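Two-arm manipulation – notes for the summer project group

Right, session four. I've put everything from the whiteboard talk into one handout so you don't have to squint at your own handwriting. If you missed session three, read the Clirnen sheet on joint limits first or the middle bit won't make much sense.

We're sticking with the two tabletop tasks we picked in July: mugs and the rack, bins and the shelf. Both arms share the same patch of table, so most of your planning goes into who moves first. Two grippers close together at the far edge is where the trouble starts!

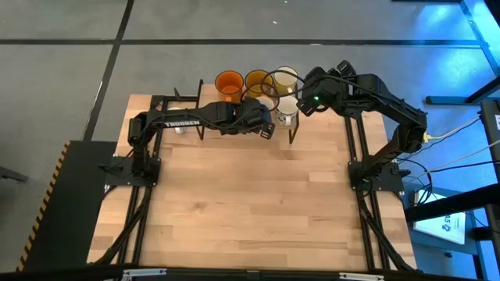 So give each arm its own waiting pose, well back, and write it down before you touch the controls. Teams Berko and Fakirine, your poses overlap – please sort that out between you. The group has 300 attempts in the log so far and only 277 have notes. A line each is plenty, but I do need the line.

Bins are a different animal. The sides are fabric, so I'd go for the upper edge, come straight down from above, and lift slowly. Squeeze gently, then check your grip before you go any higher.
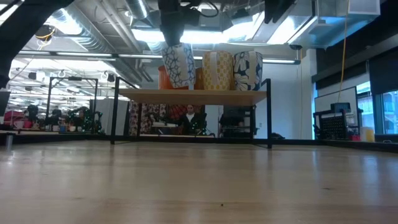 Breathnach

Handout 4 of the robotics project notes

A word on the wrist view. I love it for the last little bit of an approach and I don't trust it for anything else. You get your own two fingers and a lot of wood, and the thing you're after may be right at the top or off to one side. Start each attempt with the fingers open, find your target in the wide view, then switch.

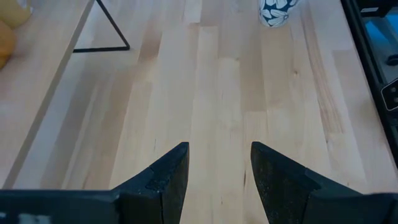
Page last changed: 2022-08-10

For next time, pick one attempt that went wrong and bring a half page on it. Say which arm, which pose and what you'd change. Joint files go in the shared folder under your team name – lower case, no spaces, please.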